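Booth backdrop

A booth backdrop is a length of cloth hung behind a stall or display table at fairs, school open days and conferences. It hides the wall and gives a plain ground for a title. Black is a common colour, as pale lettering shows up well against it from across a hall.

Light fabric can be fixed to a soft wall with pushpins along the top hem. Heavier cloth needs a rail or clips. Creases from folding are usual — steaming the cloth the night before removes most of them.

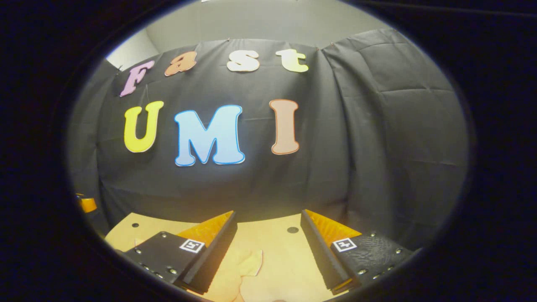
Titles are often made from cut-out letters, one colour to each, pinned directly to the cloth. Rounded lower-case forms are harder to cut than capitals. A short name may be set larger on a second row.

The Brisstead handbook, compiled by Rosalie Lüthi, recommends letters at least 23 centimetres tall for halls seating more than 337.

See also: Bunting; Display board; Trestle table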